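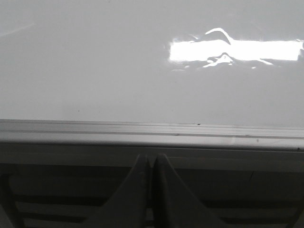 Second coat of gloss drags before I can lay it off

Kai Hinrichs
Repainting a utility room in Hollmann 647 white, water-based. First coat went on fine. The second starts to set before I get back to the wet edge, and brush marks stay in it. Room is at 245 on the thermostat display (24.5 C, no decimal point). Thin it or change the brush?

wulwood_117
Use oil paint. Never had this with oil.

Malte Hinrichs
(No relation.) 24.5 is warm for water-based gloss. Turn the heating off the evening before and close any vents. Work in narrower strips, lay off once toward the wet edge, then leave it alone. A little conditioner helps - check the can for the limit, and don't use plain water on the final coat. Sand the marks flat with fine paper once the coat is hard. In April I did 2 doors this way in Vekby with the same brush as before.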